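Week 6 notes: can a machine tidy up after you yet?

I said last week I'd put these online before the seminar, so, a bit late, they're up. They follow the order of the talk, more or less, except that I've dropped the history part (read chapter 3 if you missed it) and added something on cups.

Start with what machines do well. At the Rollholm packing hall, which some of you visited with me in November, one arm lifts identical cartons off a belt all day and hardly ever fumbles. Same size, same weight, same spot on the belt. I stood there for ages watching it and I could have stayed longer! But ask that arm to clear my kitchen table and it has nowhere to begin. Nothing in my kitchen arrives facing the same way twice.

So when people ask me whether robots can do chores, I ask them which chore. Hoovering a flat floor, yes, more or less. Folding a shirt, slowly, and with somebody keeping an eye on it. Tidying a desk is my favourite one to argue about, as it sounds so easy and is really four or five jobs in a row.

First the machine has to tell things apart. Clear plastic is a pain, because a camera sees straight through a bottle to whatever stands behind it. Then it has to choose a grip. A sponge forgives you if you squeeze too hard; a mug with something in the bottom wants to be kept upright. Cables are the worst of the lot — pull one end and you may bring the lamp along with it.

Then comes the part I find most interesting, and the part Ghazala Bangash went on about (very well) in her guest slot: where does it all go? A person knows the pens live in the pen pot. Does the action figure count as clutter? Ask its owner! There's no rule for that which you could write down once and use in every house.

The usual way round it at the moment is to have people do the job with a hand-held gripper, over and over, and train on the recordings. Our own Kalard set has 279 of these so far, and my own feeling is that we'll want a great many more before I'd trust it near my good teacups.

For next time: pick one surface at home, give yourself 10 minutes, and write down every decision you make while tidying it. Bring the list. The desk we'll work through together is on the last page.

Comments

Naveed Rind: Did the bathroom shelf. I'd filled two pages before I'd moved anything except the toothpaste. Is that too much detail?

Reply from the tutor: Not at all, bring both pages!

grurkport_lou: Which chapter is the history in, 3 or 4? My copy is the older edition.
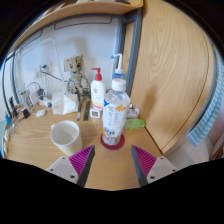
The practice desk: bottle, mug, pump bottles, cables and Groot at the back.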